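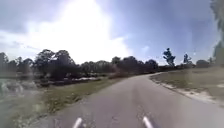 Para: lista navegacao-campo
De: Yusri Tarigan
Assunto: Re: [navegacao-campo] limiar de traversabilidade em asfalto sem marcação

Barnabás, pessoal,

respondo correndo, tenho de sair às 16h e o treino ainda ocupa a máquina. Vai por partes.

Primeiro os números, que foi o que pediram. Conjunto Vullance, só os trechos de estrada estreita: 4.000 quadros no total, 3.000 para treino, o resto para validação e teste. Tudo sem faixa pintada e sem meio-fio, de propósito. Desses 3.000, 1.352 têm contraluz forte. Não balanceei. Talvez devesse.

Resultado: a cabeça de segmentação sozinha vai bem no meio do asfalto e mal nas bordas. Nada de novo. O que mudou foi a borda com faixa de areia clara – antes o modelo comia a areia como se fosse pista e a trajetória abria demais na curva à direita. Com o termo de consistência temporal (o do Ebihara, com peso 2) a borda parou de oscilar. Borda de grama do outro lado continua ruim quando o asfalto vai sumindo no capim aos poucos, não há linha para achar ali e a anotação também varia de pessoa para pessoa. Eu marco mais para dentro, o Barnabás mais para fora. Precisamos combinar isso antes de anotar mais.

Agora o que escreveste:

> Yusri, rodei o teu checkpoint no Celutby e ele freia em todo remendo
> escuro do asfalto. Custo sobe, o planejador desvia para a areia, depois
> volta. Fica feio e gasta bateria. É o limiar ou é a rede? E outra coisa:
> estás mascarando as partes do próprio robô na parte de baixo da imagem?
> Se não estás, metade do meu problema pode ser isso.
> Barnabás

É a rede. Baixar o limiar esconde o sintoma e aí ele passa também por cima de buraco de verdade, testei. Remendo e trinca agrupada ficam mais escuros e mais ásperos que o resto da pista, e a rede aprendeu que escuro + textura = obstáculo. Culpa dos dados antigos do Oveo, onde quase tudo que era escuro no chão era vala. Tirei o Oveo do pré-treino e a freada falsa caiu muito. Não sumiu. Ainda não tenho tabela decente, mando quando tiver.

Sobre a máscara: sim, mas fixa. As duas hastes brancas entram por baixo, quase simétricas, então um polígono para cada uma resolve, com margem. Se no Celutby a câmera está noutra altura o meu polígono não te serve, tens de refazer. O arquivo é o mascara_corpo.json, na raíz do repositório.

Coisas que NÃO funcionaram, para ninguém perder tempo:

– aumento de brilho aleatório para simular sol atrás de nuvem. Só piorou a linha das árvores, que já vinha quase preta contra o céu
– cortar a metade de cima da imagem. Parecia óbvio, céu não ajuda em nada. Mas perde-se o fim da curva e a previsão de longe fica curta
– descartar quadros com folhagem borrada no canto. Sobra menos dado e o ganho é zero, a rede ignora aquilo sozinha

Dúvida em aberto: reflexo. Tem área clara à esquerda, em alguns quadros, que não sei se é água ou só brilho. Anotei como "desconhecido" e dei custo alto. Se alguem tiver critério melhor, aceito. Com uma câmera só eu não me arrisco.

Próxima rodada em novembro, com as bordas reanotadas. Barnabás, manda os logs do Celutby com odometria junto, da outra vez veio sem e não consegui alinhar nada.

Yusri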